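七月 靛蓝缸 + 摩擦牢度 流水

上午

缸温一早看是偏低，加热带没插紧。插回去，等。缸面的铜膜很薄，花也散，搅过之后颜色发蓝不发黄绿，还原不够。闻着也不对，酸的那种，不是平时那股味。

先不加保险粉。Yae Wada 上次就是急着加，过还原了，布下去出来灰蒙蒙的一层，洗都洗不匀。先补麸皮，补一点碱，盖好，隔一阵再看。

靛泥换过批号，现在用的是 Dinby 的 821。比上一桶稠，过筛的时候筛底有渣，搓得开，不是沙子。渣留了一小瓶，放窗台左手第二格，标签写了，别扔。

称样：干布 1,961 克，四包合一起。比单子上的少，还没查少在哪包。可能是裁边的时候没算损耗，问 Lorena。

pH 试纸那盒受潮了，颜色全飘，读数不作准。用笔测的，笔也该校了，标准液过期。今天的 pH 一律当参考，后面画图别把这些点放进去。

快中午

缸面起花了，一点点。捞出来的线样黄绿，见风转蓝，转得慢。可以试染，不能上正式样。

试条三根，短浸，出缸氧化，再浸。第一根染前没浸透水，上面有白斑，作废，重剪一根补上。氧化的时候别叠着挂！！叠的地方出一道浅印子，上个月就吃过这个亏，挂杆宽度够的，铺开。

摩擦牢度这块：

干摩还行，湿摩差。跟预期一样，靛蓝本来就浮在纱表面，湿摩想上去只能靠洗净浮色再加固色，可固色剂一上颜色就往紫里偏。Halteo 的那支固色剂偏得少一点，手感硬。Ishida 寄来的样还没拆。

问题主要在接触转移。摩擦仪磨的是白棉布，家里真正碰上的是床单、沙发套、浅色里子，面料不同，压力不同，时间长得多，仪器上那几十下说明不了什么。想加一个静置压重的试法：靛蓝布面朝下压在各种布上，湿度调高，放 24 小时，揭开看沾色。垫布要有白的，浅的，还要有红底印花这类深色的，深色上沾蓝其实也有，就是肉眼难看出来，得上测色仪。花布测色要避开花，只测底色，不然数乱跳。
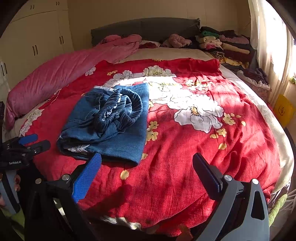 牛仔，带松紧，叠着放在红花布上
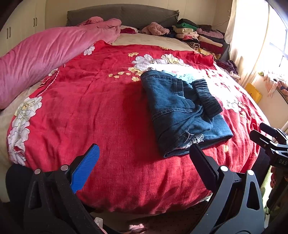 接着说压重。重块用扁的那套，圆的会滚。垫布先按标准洗法过一遍水去浆，晾干再称。浆没退干净的话沾色会偏低，看着好看，是假的。

对照组：同一块靛蓝布，洗过的和没洗过的各一。再加一组只压不加湿的。别偷懒省掉这组，省了后面没法解释。

下午

去水槽洗试条。水温 40 度，洗到水清为止，比上一批多换了两次水。这批浮色重，怀疑是 821 太稠，没化开就进缸了。下次先用温水泡开，静置，取上面的。

洗完看：
第二根 颜色正，略浅
第三根 深，但是不匀，下半截有水痕
补的那根 还湿，明天在看

湿的时候不要定级，干了会浅一档，写过多少遍了还是有人湿着贴卡。Lorena Gallardo 来看了一眼，说第三根的水痕像是出缸时拎得太慢，不是缸的问题。有道理，手快一点再做一次就知道。少的那点重量她也不清楚，说裁边是 Nellura 那边送来前就做好的，要去翻送货单。

松紧带的事顺便记下。有人问腰口换不换，做成衣洗的时候要注意，松紧和牛仔缩得不一样，碱大了橡筋会发脆，拉几下就回不来。成衣进缸前松紧最好后上，已经上好的就用棉布条包住扎紧。扎紧的地方会留白，客人接受不接受要先问，别染完再问。蕾丝边也是，多半是化纤，不吃靛，染完还是白里透一点脏灰，难看，能拆就先拆。

缸再看一次。铜膜厚了，花聚到中间，味道也回来了。碱没再加。喂了一点糖，盖盖，加热带开低档，插头确认过，插紧了（拿胶带缠了一圈）。

要买：标准液，试纸，白棉摩擦布，橡胶手套大号。中号还剩好多，别再买中号。

待办
- 翻送货单，对干布重量
- 笔校准，校完补测一次缸
- 拆 Ishida 的样
- 压重试法写成一页纸，贴仪器旁边
- 筛渣烘干了称一下，跟上一桶比

Yae 说她晚上还过来一趟，缸的温度让她顺手抄一下，抄在门后那张表上，不要写在纸箱上。

还有排风，开到二档有异响，一档没有。先用一档。

近期记录
麸皮缸 过还原之后怎么救
退浆对比 酶法和碱煮
Dinby 靛泥 上一桶用量小结
湿摩沾色卡 贴法统一
柿漆打底试样
挂杆改宽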